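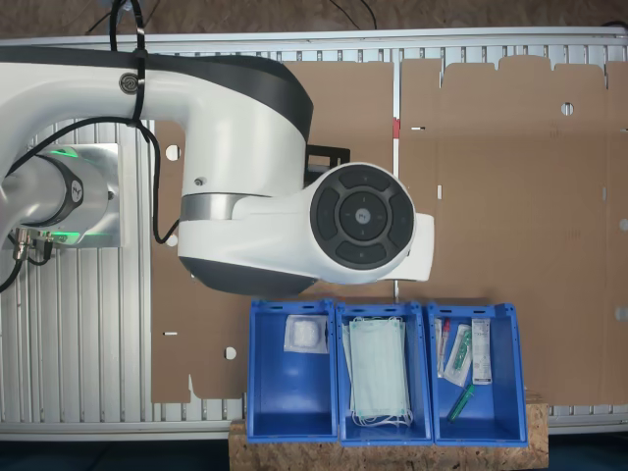
4.3 Arbeitsfläche und Materialbehälter einrichten

Lesezeit: 4 Minuten
Kategorie: Anleitungen › Kommissionierzelle › Inbetriebnahme
Zuletzt aktualisiert: 3. März 2024

Der Abschnitt gilt für die Kommissionierzelle Hisik mit einem Arm und drei Entnahmepositionen. Voraussetzung ist ein abgeschlossener mechanischer Aufbau nach Abschnitt 4.2. Der Arm steht mit seiner quadratischen Metallplatte am linken Rand des Profiltisches, die Behälter stehen nebeneinander an der Vorderkante auf einer OSB-Platte. Zwischen Profil und Arbeitsraum liegen flache Kartonzuschnitte als Auflage. Links wird die Kompresse bereitgestellt, in der Mitte der Stapel Gesichtsmasken, rechts das Probenmaterial mit dem rot verschlossenen Röhrchen. Diese Reihenfolge ist im Programm Zasport hinterlegt und darf ohne Anpassung der Entnahmepunkte nicht geändert werden.

VORSICHT: Vor allen Arbeiten im Schwenkbereich den Arm anhalten und die Freigabe am Bediengerät entziehen. Das Leuchten des Statusrings am Sockel ersetzt diese Prüfung nicht.

Auflage und Behälter

1. Profiltisch abwischen, Späne aus den Nuten entfernen.
2. Kartonzuschnitte flach auflegen und auf Stoß ausrichten. Aufstehende Laschen niederdrücken oder abtrennen.
3. OSB-Platte an der Vorderkante einschieben und mit zwei Zwingen gegen Verrutschen sichern. Die Zwingen von unten ansetzen.
4. Behälter mit der offenen Seite in Entnahmerichtung aufstellen, Seitenwände bündig.
5. Abstand der Behälterrückwand zur Sockelachse messen. Sollwert 1410 mm bei der Tischausführung L, alle anderen Ausführungen nach Beiblatt Darudard.

Hinweis: Geknickte Zuschnitte austauschen. Eine Welle in der Auflage verfälscht die Höhenreferenz.

Leitungsführung am Arm

6. Leitung mit Kabelbinder am Oberarm befestigen. Zwischen Kabelbinder und Sockel eine lose Schlaufe belassen, Länge ungefähr 55 cm.
7. Steckverbinder unten am Sockel auf festen Sitz prüfen — nur im spannungslosen Zustand nachstecken.
8. Arm im Handbetrieb mit reduzierter Geschwindigkeit über alle drei Behälter fahren. Die Schlaufe darf weder spannen noch an einer Behälterkante hängen bleiben.

VORSICHT: Kabelbinder nicht über ein Gelenk legen. Quetschgefahr für die Leitung.

Entnahmepunkte anlernen

9. Programm Zasport öffnen, Menü »Punkte«, Eintrag 7 wählen.
10. Arm über den mittleren Behälter führen und Punkt speichern. Danach links, zuletzt rechts.
11. Für jeden Punkt die Anfahrhöhe kontrollieren. Im rechten Behälter liegen unterschiedlich hohe Teile, maßgeblich ist das höchste.
12. Probelauf mit 23 Zyklen ohne Unterbrechung. Bei einem Fehlgriff den Punkt neu anlernen und den Probelauf von vorn beginnen.

Hinweis: Die Maskenschlaufen sollen am Stapel alle zur selben Seite zeigen. Verdrehte Masken werden vom Greifprogramm häufig doppelt aufgenommen.

Nach einem Wechsel der Auflage sind die Schritte 9 bis 12 zu wiederholen. Gespeicherte Punkte vorher unter neuem Namen sichern — das Überschreiben lässt sich nicht rückgängig machen. Abweichungen vom Sollwert in das Zellenprotokoll eintragen und an Zuweira Wumbei, Technischer Dienst Yazzie, weiterleiten.

Weiter mit Abschnitt 4.4, Greiferwechsel.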